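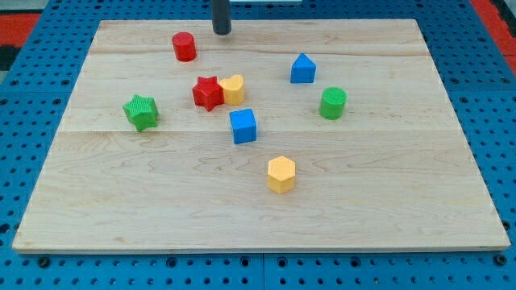

Silviu Iordache writes that the last checklist passed too many things on a nod, and that he would like to see each line answered this time with what was checked and how. Fair enough. He also thinks the loft ladder should have failed in November. I agree with him there, and it fails now.

Skirwood Community Playroom, Stellness
Safety walk-through, ground floor and loft
Apr 20, 2026
Checked by: Paraschiva Buzatu

Ratings: OK / WATCH / FAIL. A WATCH left over from last time with nothing done about it becomes a FAIL. I was told this is harsh.

ENTRANCE AND HALL

1. Front door closes fully without slamming – WATCH
The closer was adjusted after the last check, or so the log says. I let the door go from wide open and it still came home hard enough to rattle the glass. Finger guard on the hinge side is in place and not split.

2. Floor mat lies flat – OK
Pushed at all the corners with my shoe. Didn't lift.

3. Exit route clear – FAIL
Two strollers and a folded table in the passage. I've heard "they're only there for the morning" before. They were there when I arrived and there when I left.

MAIN ROOM

4. Shelving fixed to wall – WATCH
Tall unit is solid. The low Kassab unit by the window has a bracket, but the screw turns by hand. A bracket that isn't holding anything shouldn't get a tick, and last time it got one.

5. Outlets covered – OK
Tested each one. I still don't think much of plastic covers that a four-year-old can watch an adult remove.

6. Small parts kept away from under-threes – WATCH
The lid labels say the right thing. The boxes are on the bottom shelf, where the under-threes are. Move them up. The part tester was missing from the drawer again, so I used my own.

7. Wooden toys and boards free of splinters – OK
Ran a cotton cloth over the edges and it caught on nothing. One puzzle tray has a soft corner that somebody has been chewing. Take it out of use.

8. Radiator guards – OK
Firm. Dusty behind, but dust isn't on this form.

9. Window restrictors – FAIL
The left-hand window opens well past the stop. The note in the log reads "seems fine." Please write down how far it opens, with a tape measure.

KITCHEN CORNER

10. Hot water at children's sink – WATCH
Comfortable on my wrist, but the thermometer has a dead battery, so I can't give a reading and won't guess at one.

11. Cleaning products locked away – OK
Locked, key on the high hook. A half-used bottle of Jerkum descaler has lost its label on one side. Replace it.

LOFT STORE

12. Ladder – FAIL
Loose second rung, worn feet. Don't use it. Taping a sign to it and leaving it open under the hatch does not count as taking it out of service.

13. Load on loft boards – WATCH
The paperwork quotes a limit of 2000 and gives no unit. Pounds? Newtons? Nobody I asked knew, and the figure has been copied from one form to the next. Until the builder confirms it in writing, put nothing more up there.

FOLLOW-UP

Items 3, 9 and 12 before the room opens again. Item 3 takes five minutes.
Item 4 needs a proper wall plug – a longer screw in the same hole won't do.
Items 1, 6, 10 and 13 by the next check.

Comment from Silviu Iordache, added later: strollers moved, ladder gone to the dump. Window fitter has been called.

Reply, P.B.: Called isn't fitted. Item 9 stays a FAIL until I've measured it.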